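Gripper fingers slip when placing small plastic parts in a molded tray

Marek Říha
Posted November 8, 2023

I am assembling a two-arm workstation at home from a Rumine kit. The intended task is the handling of small plastic articles. Parts with a wide base are held securely.

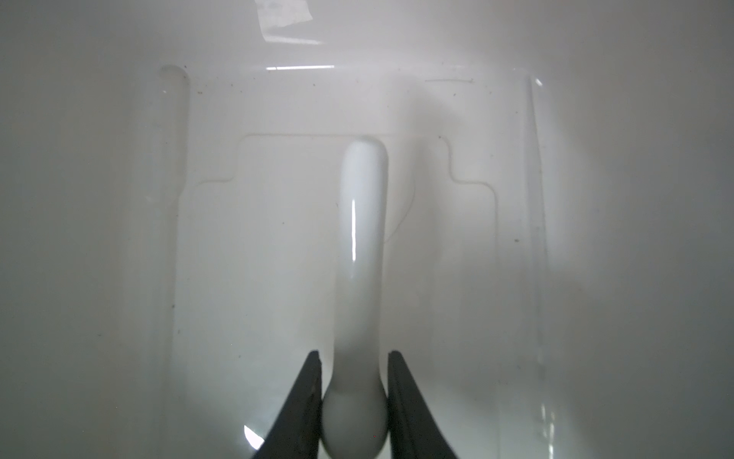 White part gripped at its widest section.

Conical parts rotate during placement, particularly when they meet a wall of the tray. The closing force is presently set to 40 percent. I would be grateful for advice on whether the fingertips or the program should be changed first.

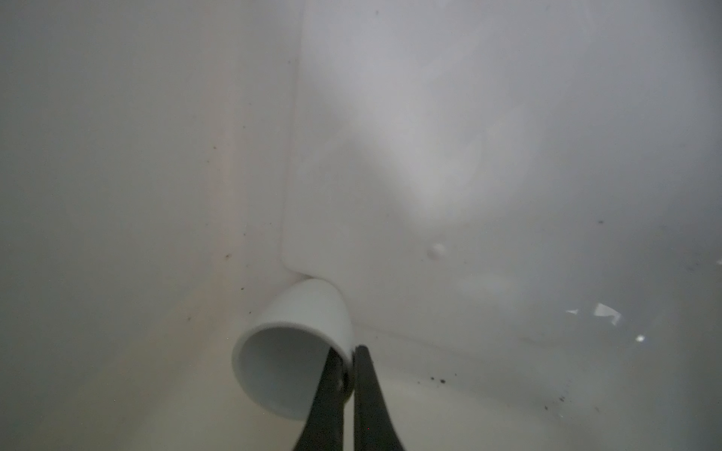

Cup held at an angle inside the white container.

Yusri Yusof

Please begin with the fingertips. Matte black fingers of this type offer limited friction on glossy plastic, and thin silicone pads are an inexpensive remedy. The approach speed should also be reduced for the final 6 mm. Increasing the force is not recommended for thin-walled items, as they may deform.

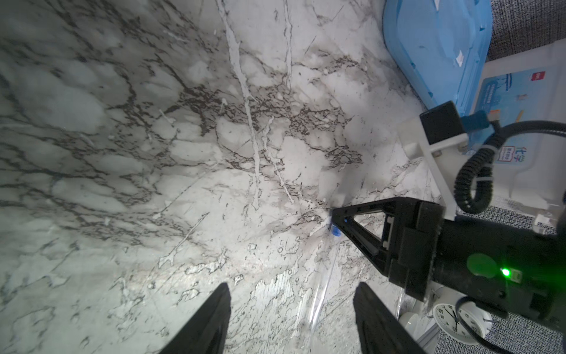

Once pads are fitted, the zero position of each gripper must be set again, or the closing width will be incorrect.

Lukáč

I had the same issue in May. Pads solved it.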